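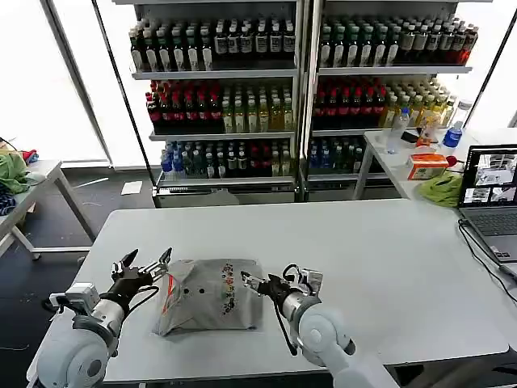 Chenxi Gu wrote to me that a folding bag only saves anything if it is in your pocket when you reach the drinks aisle, and that hers never is. I own nine of them, so I can't argue.

My doubts go further. Shops like Sornero sell the folded bag as a virtue, flat and pretty, with flowers up the side. Fine. Then you fill it with bottles, the handles cut into your fingers, and by the second block you want the ugly old crate back. 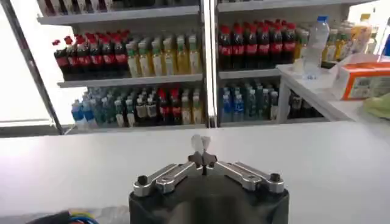 Drinks shelves in two bays, with a white table in front.

Look at what we are supposed to carry home in these things. Cola, tea, water. I weighed my last load at 17 pounds, and the bag's label said nothing about what it could hold. Budmont prints a limit on its bags, I'll give them that. Mukia prints a poem. 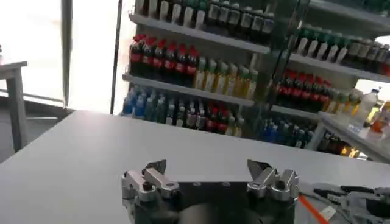
Cola with red caps on the middle shelf, blue bottles lower down.

I keep hearing that folding the bag right after unpacking is the habit that fixes everything. I tried it from July on and lasted five weeks. The bags are back in a heap behind the kitchen door, and I still buy too much water.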